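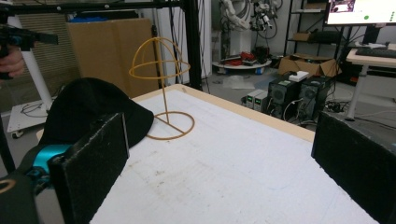 Wrist view, cap-on-stand task, hand-held gripper. Cap at left of table, stand upright.

Ticket: Grasp labels drift on cap-on-stand demos
Project: Tarnen
Component: Dilleo label exporter
Opened: 2024-09-01
Status: Fixed, retraining pending

Problem
Policy trained on the current hand-held set closes the fingers too early on the cap. Success on the arm was 9 of 22 trials. The January policy, same network and same task, got 12 of 22. Most of the extra failures are closures before the fingers reach the brim.

Checked
Calibration of finger width: fine, both tools read zero when shut.
Camera pose: reprojection error unchanged from January.
Tabletop scuffs picked up as features by the tracker: masked them and re-ran, no change.
Left/right swap between the two tools: not present in any episode I opened.

Cause
Width and image streams are matched on arrival time, not capture time. When the logging machine is busy the image lags and the width does not, so the closing label lands on a frame where the fingers are still open. The January set was exported with the older Treloar script, which used capture time.

Fix
Exporter now matches on capture time and drops any pair it can't match. Re-exported all 2,000 episodes. Spot checks on the cap episodes line up — closing label and finger motion start on the same frame.

Still open
Retrain and repeat the 22 trials with the same start positions. The Grorndale set went through the same exporter and should be treated as suspect until it is redone. Leave this ticket open for both.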